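Updates > Kisetano Housing Trust > Posts

1/ The Trust has opened its spring consultation on shared kitchens in the Baudry and Prila buildings. Every household will receive a paper form in March.

2/ Last year's survey drew 829 replies. Storage came first among the concerns raised, ahead of noise and bin collection. Cupboard space remains the most common subject of complaint. 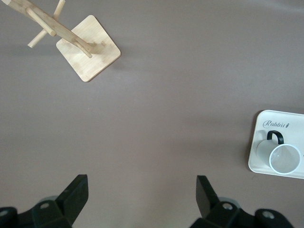

3/ Each kitchen will have 11 lockable cupboards. Residents who already hold a key should keep it until they are told otherwise — replacement keys cannot be issued during the works.

40 shares · 11 comments

4/ Work at Baudry will start first. Hot water will be off from 9 am until noon on the opening morning. Indero, our contractor, will put notices on each landing.

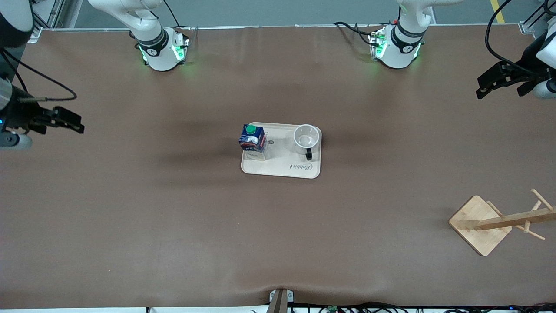 Page last changed: March, 4.15 pm

5/ Rents will not rise to pay for the works. The cost is met from the repairs fund, which covers more than 2,579 homes.

6/ Forms may be handed in at either front desk. Large print copies are available on request.

Recent posts
Bin collection: new times at Prila
Reporting a broken lift
Baudry garden opening hours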